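Revusmont Neighborhood Association
Minutes of the General Meeting
2025-03-01

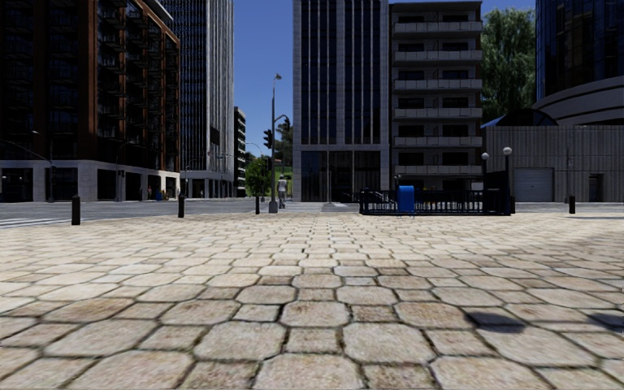
Stone paving and bollards beside the road (rendered view)

1. Call to order

The chair called the meeting to order at 10:00 a.m. in the upstairs room at the library. A quorum was present. The agenda was accepted with one change: the item on the spring plant sale was moved ahead of the item on dues so that the members running the sale could leave early.

2. Minutes of the last meeting

The February minutes were read. One correction was made. Under "Storm drains," the street should read Fesen Street, not Fesen Lane. The minutes were approved as corrected.

3. Money report

The checking account stood at $1,230 at the end of February. The only bills paid during the month were the library room fee and the post office box. The insurance bill has not come yet. A member asked if the money set aside for the summer picnic is included in the balance. It is. The report was accepted.

4. Storm drains on Fesen Street

The city cleaned two of the three drains reported in February. The drain at the corner of Fesen and Tan is still blocked, and water stood at the curb for two days after the last heavy rain. The secretary has called the public works desk twice and has a request number. The person at the desk said the third drain needs a different truck.

Members who live on that corner asked if they could clear the grate themselves. The city's answer in past years has been that residents may rake leaves off the top of a grate but should not lift it. The secretary will call again before the next meeting and will put the request number in the newsletter so that others can call and refer to it.

5. Spring plant sale

The sale will be held in the church parking lot, the same as last year. Setup starts at 7:30 a.m. and the sale runs from 9 to noon. The Brella Garden Club will share the lot and keep its own cash box. The association will have the side nearest the street.

Seedlings: tomato, pepper, basil, marigold and zinnia. Members are growing these at home. The peppers are behind. Two trays of basil were lost to damping off and have been replanted.

Prices will stay the same as last year. There was a motion to raise the tomatoes by fifty cents. It did not get a second.

Signs: the old signs are usable but the date has to be painted over. Someone is needed to put them out the night before and take them in after the sale. Two members offered.

Folding tables: the church can lend six. Last year six was not enough. Members with a card table are asked to bring it, with a name taped underneath.

Leftover plants will go to the school garden again.

6. Dues and membership

Dues are $20 per household. The membership list has 100 households, and a number of them have not yet paid for this year. Reminder slips will go out with the next newsletter. A member suggested taking payment online. The chair said this was looked into before and set aside on account of the fees. After some discussion it was agreed to look at it again, and a short report on what it would cost will be given at the next meeting.

There was a question about whether renters in the Tan Street apartments can join. They can. The bylaws say "household," and it makes no difference if the household rents or owns.

7. Newsletter

The spring issue is nearly ready. It still needs the plant sale notice, the drain request number, the dues slip and the library's spring hours. The deadline for anything else is one week from this meeting.

The cost of printing was discussed. The print shop's price for 1,000 copies is not much more than its price for half that many, but the association has no use for the extra copies and no place to keep them. It was decided to stay with the smaller run. Route carriers are still needed for the north end of Fesen Street and for both sides of the hill. A carrier's route takes less than an hour.

A member asked that the print be larger. The editor will try a larger size for the calendar page and see if it still fits.

8. Lost and found, book box

The little book box at the Brella Avenue bus stop has a loose hinge. A member will fix it and has the screws. The box is full of old textbooks again, and these will be taken out and dropped off at the library's book sale shelf. Members are asked to leave storybooks for young children, which go fastest.

A set of keys on a green cord was turned in after the February meeting. The library desk has it.

9. Summer picnic

The park shelter has to be reserved soon. The preferred shelter is the one by the ball field, which has outlets. If it is taken, the second choice is the one by the pond. The secretary will fill out the form. The park asks for a deposit, which is returned if the shelter is left clean.

Members discussed the food. Last year there were too many desserts and the hot dogs ran out before one o'clock. This year the sign-up sheet will be split by street:

Fesen Street: salads and sides
Tan Street: desserts
Brella Avenue: drinks and ice
Everyone else: chips, fruit, or whatever they like

The association will buy hot dogs, buns and paper goods. A motion to spend up to $100 on these passed by voice vote, with one opposed. The member opposed said that it would not be enough. The motion can be brought back in the spring if prices turn out to be higher.

10. Other business

Barking on the hill. Two members raised this. The chair said the association has no say in it and gave them the number for animal services.

Leaf bags. The city will take paper bags only. Bags with plastic liners have been left at the curb.

Library hours. The library will open an hour later than usual during the first week of its spring schedule. Our meeting should not be affected, but members should check the front door before coming up the side stairs.

Coffee. The large urn leaks from the spigot. A member has a spare and will bring it next time. The old one will be kept for hot water until a new washer can be found.

11. Tasks before the next meeting

Call public works about the drain at Fesen and Tan: secretary
Report on cost of online payment: money officer
Shelter form and deposit: secretary
Hinge on book box: member who offered
Newsletter to printer: editor
Repaint dates on sale signs: plant sale group

12. Adjournment

The meeting was adjourned at 11:25 a.m. The next meeting will be in the same room at the same time. Please help stack the chairs on the way out, no more than five to a stack.

Submitted by the secretary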